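Plarcombe Makers Forum > Clubs and Competitions > Holtthorpe tidy-the-table challenge: is anyone convinced?

ribbonsaw
I help out with the sixth form robotics club that's entered the Holtthorpe challenge. Two arms, one table, household bits to be sorted, 25 minutes on the clock. The students have logged 356 practice runs since November and they're proud of that number. I'm less sure it means much. The score sheet counts "items moved" and says nothing about where they end up. Am I being a misery?

oddsocket
Yes, a bit. They're 16. Let them enjoy it.

ribbonsaw
They do enjoy it. My worry is they'll think they've solved something.
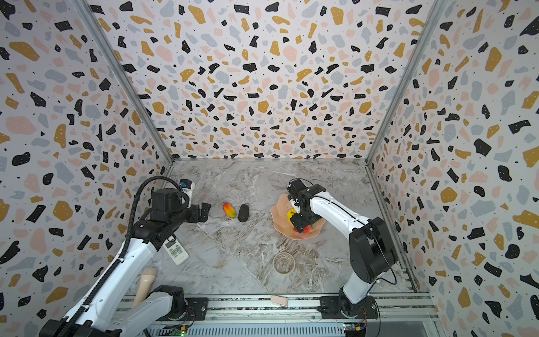
The scoring is what bothers me. Under the Holtthorpe rules a lift counts as a point whatever the object is, so a team that picks up the same easy thing all day beats a team that tries the awkward ones. Our lot wanted a proper mix, and I backed them. The air-con remote in the left gripper is the kind of thing I'd want worth more, being long and slippery, and you could argue the same for fruit sitting in a dish with a wavy rim, where the fingers have to come in from above without clouting the edge. On the sheet it all scores the same as a rubber block.

pewtermoth
Judged this last year. You've got the rules slightly wrong. A lift only counts if the item is held for a slow count of five, and repeats are capped. Page 4 of the entry pack.

ribbonsaw
Fair enough, I'd missed the cap. Still nothing about where it's put down though, is there?

pewtermoth
No. We argued about it and ran out of evening.

Tondotholm_Dan
Our club went in with one arm and the Moradi kit and came second from bottom, so take this how you like. Has anyone asked what happens if you shift the objects a hand's width? Ours was great until a parent moved the cup. Then it grabbed air for ten minutes.

oddsocket
Every robot does that.

Tondotholm_Dan
Every robot that's been shown one table does that.

ribbonsaw
We do move things between runs. How far depends who's on shift, and some of them put the mango back in the same spot every time (I've told them). Of the 356 they call 304 a success, but they marked their own work and "success" got more generous after Christmas.

gristlewick
So re-mark them. Get two students who weren't driving to watch the recordings and score them cold. We did that and lost a good chunk of our wins. There was some sulking.

oddsocket
Sounds a thrilling way to spend a lunch hour.

gristlewick
Better than finding out on the day in front of the judges.

ribbonsaw
I'll try it on the last couple of weeks' runs first. If the number holds up I'll come back and eat my words. pewtermoth, is the entry pack still on the Holtthorpe page? Our copy has a page missing.

pewtermoth
It is, bottom of the page under last year's results. Check it's the version with the repeat cap in.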